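3. Collecting demonstrations by remote control

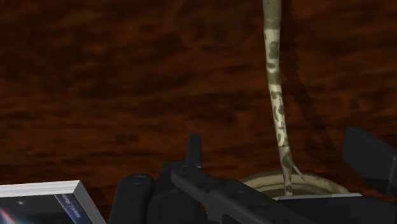
Figure 3. Simulated tabletop in Rakport, with the gripper at a potted plant and a book to the left.

We came to remote control after a good deal of trying things the other way. In our first round of work, which ran through March, the person giving the lesson took hold of the arm and moved it by hand, and for simple pushing and stacking that was a lovely way to teach. It suited us less well once we moved the lessons into Rakport, our simulator, where there is no arm to hold. So we built a small hand controller, which we call Detow, and let the person steer the simulated gripper with it while watching the view from the wrist.

Each lesson begins with the arm parked over the table and ends when the person presses a button to say they are satisfied. We asked for very little beyond that. People were free to go slowly, to back up, or to circle a thing before closing the fingers on it, and we kept all of those wanderings in the recordings - they seemed to us to carry a good part of what a person knows about reaching for something. A lesson was thrown out only if the connection dropped or the person asked us to forget it, and we were glad to do so when they did.

The full set, which we named Akgül, holds 266 lessons given by 32 people. Of these, 200 were used for training and the rest were set aside for the tests in the next section. No one gave lessons to both groups, so the tests always involve hands the model has not met before.

Plants deserve a few words of their own. A cup can be grasped from most sides with the same result, but a tall stem leaves the person with a real choice to make: hold the pot low down, or take the stem itself and accept that it may lean. Our teachers did not agree with one another on this, and we did not ask them to. We simply stored the choice along with the motion, following a suggestion from Pilar Paredes, and let the model learn that both are allowed. The price is that a model trained on mixed lessons can hesitate between the two, and we return to that trouble when we compare it with Firovell, our earlier system, which was taught only one way of holding each thing.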